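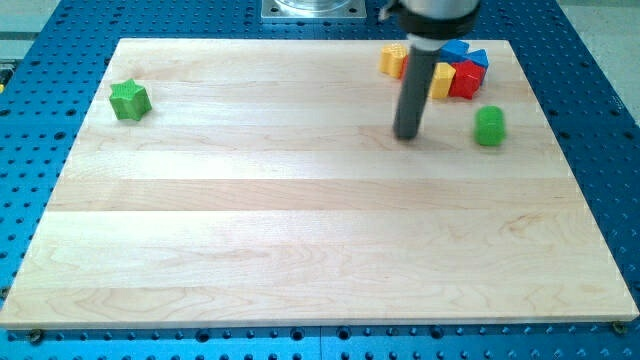
How do I get last weekend's box office numbers into Rostira without typing them in by hand?

You import the studio's weekend report as a spreadsheet file, match its columns to Rostira's own the first time you do it, and let the program fill in the rest of the chart.

Section 4. Setting up your first weekend chart

Welcome to the part of the guide most people skip ahead to! If you've already made an account and picked your home region, you're ready to build a chart. Set aside a quiet half hour for the first one (a cup of coffee doesn't hurt), and after that your weekly update should go a good deal faster.

Before you start

Have your weekend report saved somewhere you can find it again. Rostira reads ordinary comma-separated files and most spreadsheet files. If your report came as a scanned page, you'll need to enter it by hand, and Section 6 walks you through that.

1. Open the Charts tab and choose New Weekend. Rostira will suggest the most recent Friday-to-Sunday period. For a holiday frame, change the length to four days now, before you bring anything in.

2. Give the chart a name you'll recognize in a year's time. Hakim Kusuma, who wrote the first version of this guide, liked to use the month and the biggest new release, so his list was full of names like "May, Grilladel opens."

3. Click Import and pick your file. A preview appears with the first few rows.

4. Match the columns. Title, Theaters and Weekend Gross are required. Distributor and Weeks in Release can stay blank for the moment, although the week-to-week comparison won't show up until Weeks in Release is filled in.

5. Check the theater counts. Suppose you have a picture called Kong playing in 2137 theaters. The preview should read 2137 exactly, with no decimal point and no stray spaces. If you see 2.137, your file uses a period to separate thousands, and you can fix the whole column at once under Number Style.

6. Press Save Chart. Titles are sorted by gross, highest first, and the per-theater average is worked out for you.

Note: Per-theater averages are hidden for any title playing in fewer than 2 theaters, as a single busy screen can make everything else on the chart look sleepy. You can switch them back on in Preferences.

Caution: Importing a second file into a saved chart replaces the numbers already there. It doesn't add to them. If you're combining two reports, put them together in your spreadsheet program first and import the result.

Estimates and final figures

Studios usually put out estimates on Sunday and final figures a little later, and the two rarely match to the dollar. Rostira keeps both. Mark your first import as Estimate, then come back when the finals are in, open the same chart, and choose Add Finals. The estimate stays tucked underneath, where you can look at it any time by clicking the small arrow beside the gross.

If a title won't match

Short titles cause the most trouble. There may be several films called Madness in your library, and Rostira will stop and ask which one you mean. Choose by release year. Once you've picked, tick Remember This Match and it won't ask again for the rest of the run.

Chart limits

A chart holds up to 100 titles, and the standard view shows the top 27. To see the others, scroll to the foot of the list and click Show All. Printing follows whichever view you have open. For wider paper layouts, see Dinesh Karunaratne's print templates in Section 9.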